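Chapter 2
Two Hands on the Bench: The Grutiton Kit

In this chapter you will learn how a two-armed kit is taught a job, what the makers supply with it, and what you still have to sort out yourself.

Key words: gripper, wrist, cell, demonstration, cycle

Mounir Hajji had wanted a second pair of hands at the Ait Brahim repair shop for years. Small metal parts came in mixed up and had to be moved from one tray to another before washing, and it was slow, fiddly work that made everyone's neck ache. In February he rented a Grutiton, a two-armed kit put together by a small firm called Billanero, and by teatime on the first afternoon he was hooked.

It is a lovely thing to learn on, and that is why we have built a whole chapter round it! The arms come set up as a pair, so you don't spend your first week lining one up with the other. You teach the job by showing it, over and over, and the software (Trekeck, which we met in Chapter 1) looks for what your tries have in common. Billanero suggests 100 demonstrations for a simple transfer. Hajji's team got useful results from 75, though Hala Badawi, who did most of the teaching, thinks the last 25 would have saved her some trouble with the rings.

Rings and short cylinders make a very good first exercise. A ring lying flat in its cell gives the fingers little to hold, while a cylinder standing on end is easy to grasp but also easy to knock over - and the thin walls between cells leave you hardly any room to be clumsy.

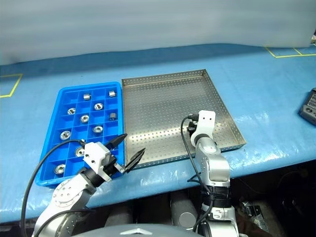 The handbook is less good on this point than on most others. It tells you how to open and close the fingers but says very little about the angle of approach, and Badawi had to find that out by trial and error. Her notes are reprinted in Section 2.4. Read them before you try Exercise 1, and keep an eye on the cable at each wrist as you plan your moves.

Before you read on: pick up a coin from a flat table using only two pencils. Write down what you did first.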